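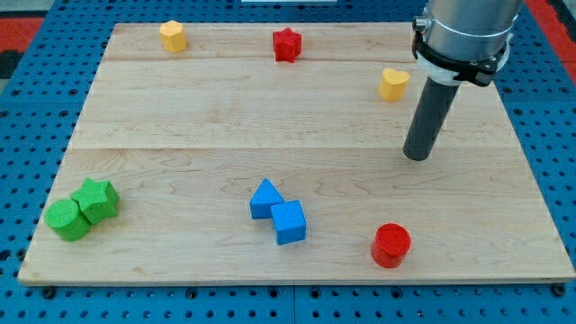
Plolodeck Block Pushing Kit: Data Card and README

Version 4 of the card. Maintained by Clifford Arsenault for Clandetti.

What the kit is

Plolodeck is a tabletop pushing kit sold by Clandetti. You get a board, a set of foam-like blocks, a tool rod with its clamp, and a download of recorded runs made with the same parts. It is meant for labs and classes that already own an arm and want a task they can set up in an afternoon. The arm is not included.

The task is pushing. The rod has a rounded tip and no fingers, so a block can be shoved, nudged, turned or brought up against another block, and that is all. If you want picking or stacking, the Nepia kit covers that and has its own card.

What comes in the box

- One maple board, light finish
- Blocks in red, yellow, green and blue
- Tool rod, dark gray, rounded tip
- Clamp band with screw
- Printed setup sheet
- Download code for the recordings

Spare rods are sold one at a time. Spare blocks are sold only as a full set, which several buyers have complained about, and I agree with them.

Blocks

Block names in the data are color first, then shape, with an underscore between them. The ones used in the layout at the top of this card are:

yellow_octagon
yellow_heart
red_star
red_cylinder
green_star
green_cylinder
blue_triangle
blue_cube

The color matters in the name. There is a star in red and a star in green, and a cylinder in each of those colors too, so an instruction like "push the star to the cube" is treated as incomplete and was dropped during cleanup. "Push the red star to the blue cube" is fine.

The blue triangle is a prism. It can lie with its peak up, and the name stays the same whichever way it rests. Pose is stored separately.

What is in the recordings

There are 490 runs. Each run is one instruction and one attempt at it. 79 of them are marked as failed and were kept on purpose. Filter on the "result" field if you don't want them.

Every run folder has the following:

- video.mp4, one fixed view of the board
- tip.csv, the position of the rod tip over time
- blocks.csv, position and turn angle of each block at the start and end
- task.txt, the instruction in plain English
- notes.txt, only where the operator wrote something

Tip positions are in millimeters, measured from the near left corner of the board. Angles are in degrees. Angles for cylinders are always written as zero.

Instruction types

Single push: move one block to a named part of the board, such as "push the yellow heart to the far left corner."

Bring together: push one block until it touches another. A start layout may already have blocks touching, the way the green pair and the blue pair do in the layout shown. In those runs the instruction names a different pair, or asks for the touching blocks to be moved apart.

Separate: push two touching blocks apart. These are the hardest runs in the set and most of the failures come from them. The star shapes tend to catch on whatever they are pressed against.

Turn in place: rotate a block without moving its center much. Scoring for this one is loose and I would not use it to compare two methods.

Setting up

1. Put the board on a flat, level surface. Ours sits on a blue perforated work surface. The board has to stay still while you push, so clamp it or use grip tape underneath.

2. Slide the rod into the clamp band and tighten the screw by hand, then a quarter turn more with the key. Don't go past that. The band will mark a soft wrist housing.

3. Lower the tip slowly until it is 4 mm above the wood and save that as your working height. All of the recordings use this height for pushing. A lower tip scrapes the finish and a higher one tips the tall blocks over.

4. Touch each corner of the board with the tip and run the corner script. Check the printed error before going on.

5. Set out the blocks from a layout file, or place them by eye and take a new start reading.

A first setup takes 15 minutes if your arm is already running. Moving the board means doing step 4 again.

Known problems

The yellow octagon is often read as a cylinder by color-and-outline trackers when it is seen from above at a low resolution. Check yellow labels by hand if you retrack the video.

Shadows from the rod and the upright blocks fall on the board. Simple background subtraction picks them up as part of the block.

The wood grain and the seams across the board are fixed features of our board. Yours will have a different grain. A model trained only on our video may do worse on your board until you add some runs of your own.

Everything was recorded in one place, the Grudstead workshop, with one arm and one lighting setup. There is red material near the board at the edge of the view. Crop to the board before you do any color matching on the red blocks.

blocks.csv has no readings in the middle of a run. People ask for this more than anything else. It is planned for the May update.

Is it right for you

Good fit: teaching, testing a pushing planner, trying out language instructions on a small set of objects.

Poor fit: grasping, anything with moving backgrounds, anything that needs force readings. The rod has no sensor in it.

License and returns

The recordings may be used for teaching and research, and for internal testing at a company. Ask before you put them in a product. The board and rod can be returned unused. Opened block sets can't be returned.

Send corrections to Clifford Arsenault through the Plolodeck support page, with the run number in the subject line.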